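The Gravholm kit promised 1000 uses, and by November I had found one, which was moving a tube.

My sister said two gadgets was one more than most marriages could stand. I tightened the harness and went back to practicing over the tray.
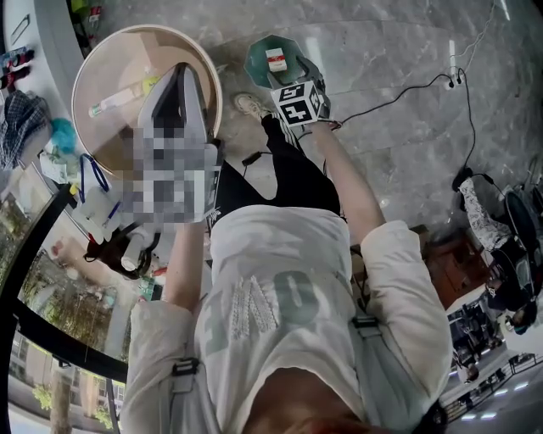

Left gripper, tray, tube. The right was awaiting orders.

"What does it do that a hand doesn't?" she asked.

"It has 193 pages of instructions."

She read as far as page 2, then asked whether she could have a turn. I told her there was a waiting list. She put herself on it, in pen.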